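Home News Programs Venue hire Contact

Wultlow Centre opens shared table sessions for new households

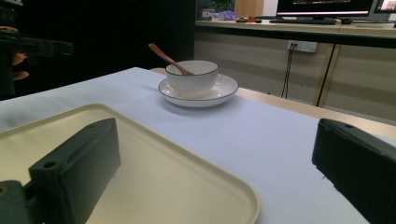 A ribbed bowl and saucer with a wooden spoon on the cloth-covered table at the Wultlow Centre.

The Wultlow Centre has opened a series of table-setting and serving sessions for residents who have recently moved into their own homes, many of them for the first time. The sessions run on the first floor of the centre and will continue until the end of August.

Participants learn how to lay a table for everyday meals, how to carry and serve food safely, and how to clear and put away afterwards. The program is delivered by the centre's home skills team with support from Undamora, a local housing service that refers tenants in the first months of a new lease.

Each group is limited to 14 people and meets for 2 hours. The centre has kept the equipment simple. Bowls, saucers, trays and wooden spoons are of the kind sold in most household shops, and participants are encouraged to bring pieces from home if they wish to practise with them.

Program coordinator Jagadeesh Kotian said the idea came from conversations with tenants about what they found difficult after moving in.

"People told us they could manage the paperwork and the bills, but sitting down to a proper meal had dropped away," Mr Kotian said. "We start with one bowl and one spoon on a clean cloth. Once that is comfortable, we add a tray and begin to work on serving others."

The first session covers a single place setting. Later sessions move on to shared dishes, hot food and setting for guests with limited grip or reduced vision. Participants in the later groups are shown how to place a saucer under a bowl of soup or porridge, where to rest a spoon between servings, and how to load a tray so that the weight sits towards the body.

Tablecloths are used throughout. Mr Kotian said a plain, pale cloth made it easier for participants with low vision to find darker-edged crockery, and the team had chosen dishes with a thin dark rim for the same purpose.

Households that complete the program may apply for a starter set of crockery and utensils. The sets are packed at the Brarnero depot, and the centre has 50 available for the current round. Further sets will depend on donations – unchipped bowls, saucers and serving trays in good condition are welcome at the front desk during opening hours.

The Chowdary Room will host a shared lunch in September, at which participants will lay the tables and serve their neighbours and families. Details will be posted on the noticeboard in the foyer.

Enrolment is free of charge. Residents may register at the front desk or by asking their housing worker to make a referral. Interpreters can be organised with 2 weeks' notice.

This website uses cookies to improve your visit. By continuing to browse you agree to our use of cookies.

Contact us | Copyright Wultlow Centre | Back to top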